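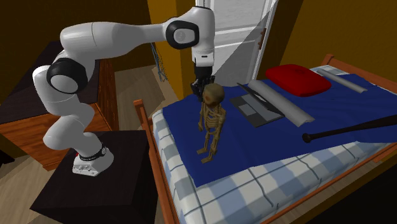 Unit 4: Robbery and theft in sports news

Theft is taking property without consent. Robbery adds force or the threat of force. Burglary is unlawful entry with intent to commit a crime inside. Use the term on the charge sheet.

Working case: the Tadlow arena locker room theft. The Bisley Courier reported 20 items missing, with a value of 2,000 dollars. The team later gave the figure as 1,496 dollars. Both figures need a source in the copy.

Check before filing:
Police report number
Charge, if any – an arrest is not a charge
Team statement, quoted in full or paraphrased

Reading for Monday: Kwok, chapter on attribution. Write the Tadlow story in 20 lines.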